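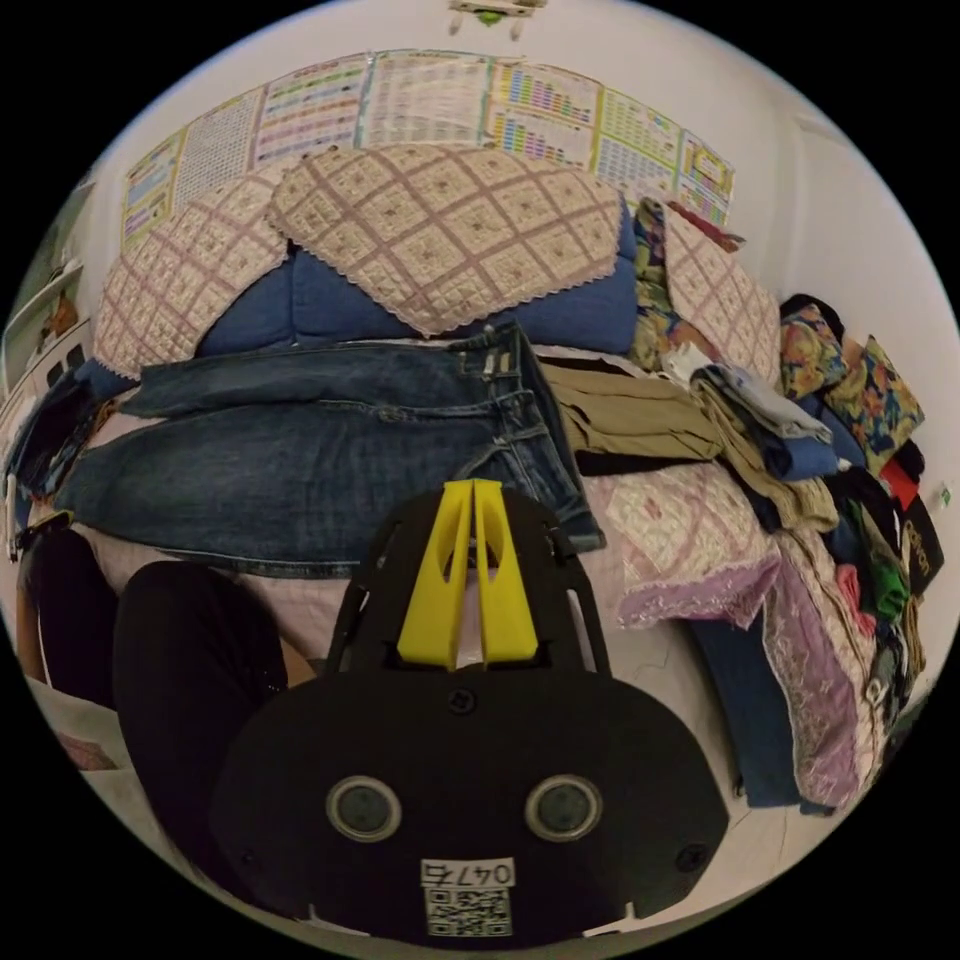 Jeans on the blue sofa, pink seat cover underneath

Trokero: clothes laid out at home

G'day, and thanks for having a look! Trokero is my little collection of pictures about washing day, meaning the jeans, the quilted covers and whatever else ends up on the seat. I started it in July with a folder called Kundside (terrible name, sorry) and it's grown to 578 pictures. I'd like to hit 600 before I tidy up the file names.

Denim is my favourite colour to sort by, as the faded bits show up so nicely against pale pink.

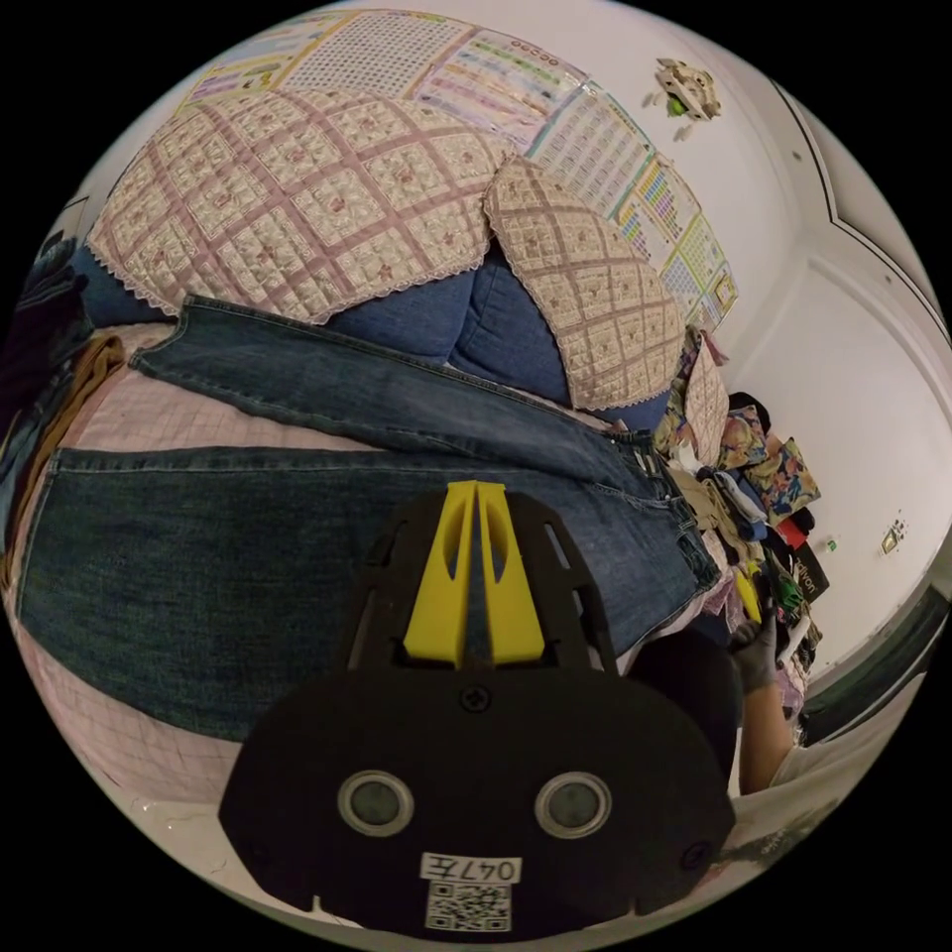
Folders go by garment, so trousers and jeans sit together and tops have their own. Covers get a folder too, whatever the pattern. Anything I couldn't make up my mind about is in "odds", 200 at last look, and you're welcome to re-sort the lot and send me your list.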